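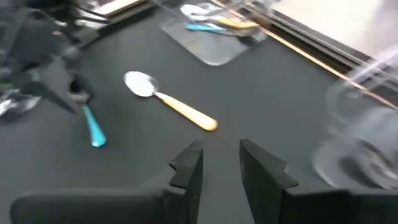 July
By Zdenka Kovačević

I own far too many spoons and I'm not sorry. My sister reckons a household of two needs eight, tops, and she says it every time she opens my second drawer (the one that should hold tea towels). But she's a fork person, so I don't put much weight on it.

My thing is coloured handles. It started with a mixed bundle from Nadon, the homewares shop near my old flat, back when I was eating cereal for dinner and wanted something cheerful to eat it with. There's a yellow that's gone out of fashion three times since, a pale buttery one, and I love it. Then there's teal, which I could look at all day. Put a shiny silver bowl on the end of a teal handle and even leftover porridge feels like an occasion!

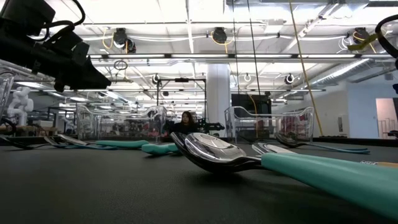
Teal also has the great advantage of being easy to find. I've left plain steel spoons in the bottom of a picnic bag for months, but a bright handle gives itself up straight away. Same goes for the compost bucket, where I've rescued 4 so far this year.

Looking after them is no drama. I wash mine by hand in warm soapy water, and I dry them with an old cotton cloth before they go back in the drawer, bowls all facing the same way. Don't leave them sitting in the sink overnight. My favourite Etetik dessert spoon went cloudy where the handle meets the metal, and no amount of bicarb has brought it back.

As for buying more, op shops are still the best hunting ground. Go early, dig through the cutlery tub right to the bottom, and take the odd ones as well. I've given up on matching sets. My sister is coming for soup tonight and she'll be getting the yellow one.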